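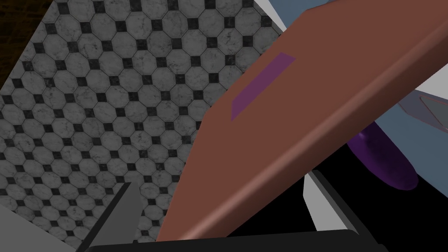
Is a wrist camera enough to compare two grippers in simulation, or do you need a fixed camera too?

For most of what we do, the wrist camera is enough for the pick and not enough for the place. I'd run both if the machine can take it.

Long version follows, for the people who asked after my Tuesday post.

I've been comparing two simulated grippers on the same arm. One is the Pristesora parallel model we've used all winter. The other is the Uluvus, which has narrower fingers and a shorter stroke. Same controller, same objects, same start poses.

The block is the object I care about most. It's long, it's reddish brown, it has rounded edges and a purple patch on the top face. The patch turned out to be handy. From the wrist view it tells me right away how the block is lying.

Something shaped like an eggplant sits close by in this one, dark purple and glossy. Clutter matters more than I expected. A gripper that does fine with the block alone can get much worse with a neighbor next to it, and I want that in the test.

The black bar along the bottom of the wrist view is gripper, and so is the gray finger on the left. Both take up pixels you'd like to have for the object. With the Uluvus mounted I get a bit more floor and a bit less finger. I didn't count that in its favor, but the policy might.

I ran 3000 picks per gripper, overnight, headless. 32 environments in parallel was as far as I could push it with the wrist camera rendering. Past that the renderer was the slow part and the physics just waited.

Adding the fixed camera cost me a lot of speed. I expected that. I ended up turning it on only for the place half of each episode, which took an evening to get right because the buffers have to stay the same shape. I fill the unused ones with zeros and carry a flag.

On the pick, the two grippers were close. The Pristesora was better on the block and the Uluvus was better on small round things. I wouldn't choose between them on that alone.

On the place they were further apart. The Uluvus let long objects turn in the grasp when they were held near one end. Wider pads would probably fix it – the fingers themselves are fine.

And the wrist camera can miss that turn. A long block near the lens runs out of the view on the far side, so you can't see where the other end is pointing. The fixed camera catches it. That's most of my case for having two.

Hatem El Ouafi asked if I could read the turn from finger force instead. I tried. There's a signal, but it comes late, and contact forces in simulation are the last thing I'd trust. If someone has this working on hardware I'd like to read about it.

Friction: I used one value for every pad and every object. I know. Randomizing it is the next job, and it could change the order on the place test.

Floor texture is another one. The octagon marble tile with the little black squares is a busy background, and I left it in on purpose. With a plain gray floor both grippers scored higher, and I didn't believe those scores.

Controller notes. I started with joint position control and moved to the Metwally impedance controller after the first week. Softer contact, fewer objects shot across the room. It needs its gains set again for each gripper, as the mass at the wrist is different. If you skip that you're comparing gains and calling it a gripper test. I did this the first time and threw the results out.

Camera mount: keep the offset the same relative to the fingertips, and don't copy the offset from the wrist flange. The two grippers have different lengths. I lost a night of runs to this in March.

A few people wanted to know about field of view. I went wider, then came back most of the way. Wide shows more of the object and also more gripper, and small things get too small to be useful at our resolution.

Where I am now: staying with the Pristesora for long objects, keeping the Uluvus config around for the small ones. The real Uluvus is on loan to the Vultcombe lab until the end of the month, so hardware runs have to wait.

Configs go up once I've cleaned out the paths to my home folder. Seeds will be in there too. If your numbers come out different from mine, send me the gains first – that's where I'd look.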